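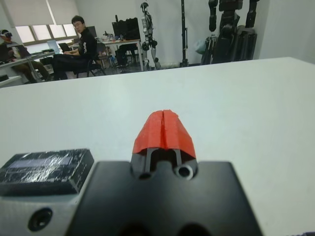
Thu 3 August, Ludham room

Moved the big white table again. Third position this year, and the second one that somebody has called final. It now runs up to the white wall, which gives back a decent strip of floor on the window side and costs us the ability to walk all the way around. I'd take that trade. The only traffic on the far side was people looking for pens.

Blinds stay down in the mornings from now on. They're white, so we still get plenty of daylight through and past them, but with them up the tabletop glares enough that you start seeing it when you close your eyes. Please don't "just let a bit of air in" and leave them at an angle. The result is a bright stripe that crawls over the table until lunch.

The wooden-topped table keeps the two monitors. It also keeps the small stuff that lives around them, which I did not sort. I looked at it, decided it had reached some kind of balance, and tucked the chair back under. If you own any of it, the deadline for having opinions is Monday.

Checked the level at the four corners. Off by 4 mm at the window end, which explains the rolling marker problem we had been blaming on the markers since February. Shimmed with folded card from a Baltivico carton. Yes, the proper feet are on order. No, I don't believe in them either.

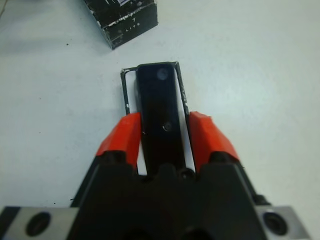

Next job, the frame pieces for Sorrentino. The one on the table is the old sample, the one with the scuffed white patches along the side and up at the corners. Keep using it for layout and leave the cleaner ones in the drawer. Before anyone suggests it again: I did try wiping the patches. They have been wiped by experts.

The dark middle part wants watching. It's glossy, so it catches whatever is overhead, and under the Relus lamp at full it shows a bright spot that is very easy to take for a scratch. I wrote it up as a scratch once. Dimmed the lamp to 30 percent and the scratch recovered completely. Leave it at 30.

Gap down the sides: I tried to measure it with the piece lying flat and got a different answer every time. 9 readings, no two agreeing, and one of them was plainly the thickness of my fingernail. Abandoned. Will borrow feeler gauges from upstairs, assuming upstairs still speaks to us after the stapler.

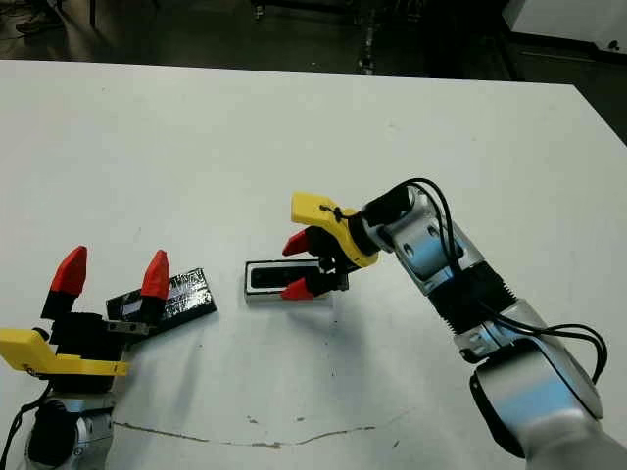 Placement rule, which I'm writing down so that I have to follow it too: flat on the table, dark side up, with clear white surface all around it. No mugs. No notebooks, including this one, which has spent most of the afternoon in the wrong place.

The paper inventory says we have over 2,000 of these pieces. The drawer says otherwise, and I'm inclined to trust the drawer. I suspect a column got pasted from the screw list. Will recount when I can face it.

Still to do:
Tape marks on the floor for the table legs, so that "final" means something.
New label for the drawer (the current one says MISC 2, and there is no MISC 1).
Ask Baltivico about the feet.
Put the level back before it's missed.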